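How to Mount and Level a Rifle Scope at Home

I put off mounting my own scopes for years and paid the shop to do it. Then I bought a used Vorlow 3-9x40 last May, the shop was backed up, and I finally tried it at home. It took me one evening (most of it spent hunting for the right bit!) and I've done every one since.

You'll need a torque driver, two small bubble levels, a steady rest and a clear table to work on.

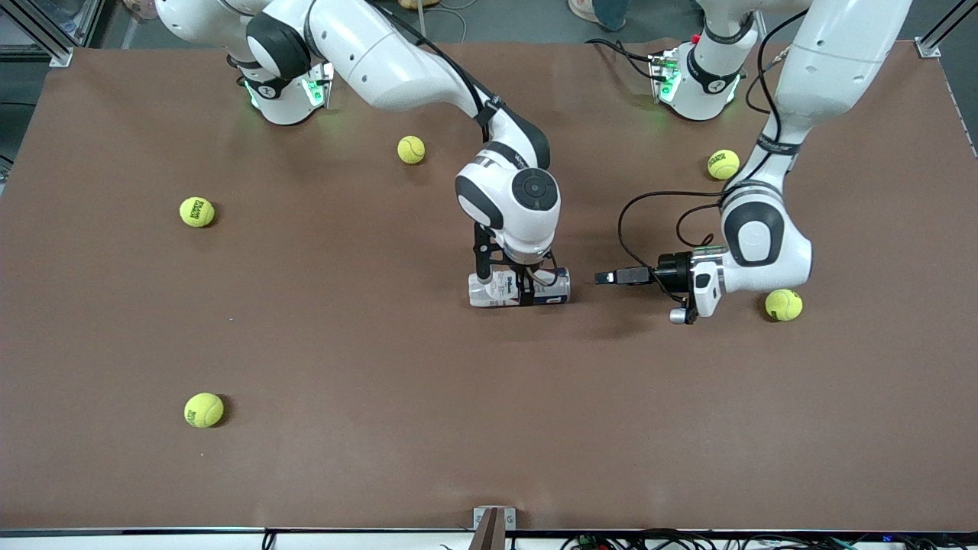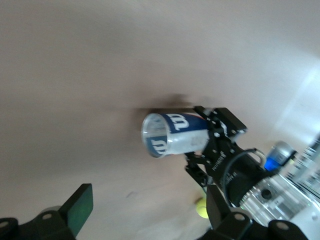

Two views of the table, with yellow tennis balls in the first and a clear plastic canister in the second.

OK, first things first. Unload the rifle, check the chamber, then check it again and put the ammo in another room.

Wipe the rail and the bases with a dry rag. Set the bottom halves of the rings on the rail, push them forward so they're snug against the slots, and tighten them to whatever your ring maker says. Mine are old Vestum rings and the sheet that came with them is dated 1984, so I keep it taped inside the lid of my tool box.

Lay the scope in and put the top halves on loosely - you want it to slide and turn, just barely. Turn it up to full power, shoulder the rifle with your eyes closed, then open them. Dark ring around the edge? Slide the scope a little and try again. I do this in my hunting coat, as a thick coat changes everything.

Now level the rifle with one bubble on the rail, and put the other on the top turret cap. Turn the scope until they agree. Snug the screws a little at a time, crossing from side to side, and keep an eye on that bubble - it loves to creep on the last half turn.

Check the gaps on both sides of each ring. They should match. Then go zero it at the range, and check the screws again after the first box of shells.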